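Garment Folding and Packing – Gallery

Light outerwear is the hardest category on the soft goods list. A shirt has a known front, back and collar, and it lies flat when told to. A lined jacket with snaps, flaps and a stiff placket does none of these things without preparation. The notes on this page cover the preparation stage only: getting a jacket out of a heap, finding its front opening, and bringing it to the point where the first fold can be made.

The page belongs to the Pondell packing guide and was last revised 2022-11-24. Text and captions are by Aslı Baysal. The folding sequence follows the Van Wijk sheet, with two changes. The sleeve check has been moved ahead of the snap check, and the hood step has been dropped for garments that have no hood.

Terms used on this page

Placket: the reinforced strip along the front opening, where the snaps are set.
Flap: a stitched piece that covers a pocket opening.
Tab: a short strap of the same or similar fabric, sewn down at one end or both.
Heap: any starting state in which the hem cannot be traced by eye from one side to the other.
Board: the flat former used for the final fold. Pondell stocks the Tunari board in two widths. The narrow one is used for jackets.

Starting state

A jacket normally arrives as a heap. Shaking it out over the table is permitted but often turns one sleeve inside out, and the time saved is then lost at the cuff. The preferred method is to find one fixed line in the fabric and open the garment outward from it. On a jacket with snaps, that line is the placket. It is stiffer than the panels next to it and holds its direction even when the rest of the cloth is bunched.

Contrast edging helps. On patterned cloth, seams are difficult to follow because the patches of color break up the line of the stitching, and a light stripe along the opening can be found much faster than a dark seam. Metal snaps serve the same purpose. Two snaps in view are enough to give the direction of the front edge, provided both belong to the placket. A snap on a tab or cuff gives a false reading.
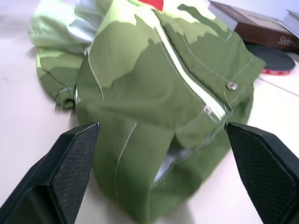 Green shirt or jacket with metal snaps, before the first fold.

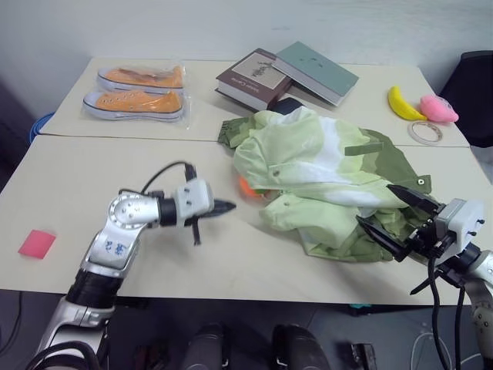 Do the snaps have to be closed before a jacket is folded?

Only the top and bottom snaps need to be closed. Closing all of them makes the front rigid and leaves a ridge under the fold, while closing none lets the two front panels slide apart when the garment is turned over.

Opening the heap

1. Locate the placket and lay it straight, with the collar away from the operator.
2. Draw out each sleeve from the shoulder. Pulling from the cuff tightens any twist that is already there.
3. Check that the lining is inside the body on both sides. Lining caught in the front opening will show as a pale strip and must be pushed back before closing.
4. Close the top and bottom snaps.
5. Flatten flaps and tabs toward the hem.
6. Turn the jacket face down. Smooth from the center seam outward, or from the center of the back if there is no seam.

First fold

Place the narrow board on the back, top edge level with the base of the collar. Bring one side over, then lay the sleeve down parallel to the board. Repeat on the other side. Slide the board out before folding the hem up – removing it afterward drags the lining.

The bagged width should leave 10 mm of clearance on each side. A jacket that fills the bag completely will crease at the snaps, and the mark of the ring can press through into the next layer of cloth.

Table surface

A plain, pale surface is recommended for green and olive garments. Where two tables are joined, keep the placket off the seam. Small hardware catches in the gap, and the garment will shift when pulled. Items waiting for a later order should stay at the far side of the surface, well clear of the turning area.

Revision notes

The method for quilted jackets was removed in May and will return as its own page. Item code 1836 now refers to the narrow board only. Orders for the wide board go under the Clallomness heading in the supply list. Bag sizes are unchanged.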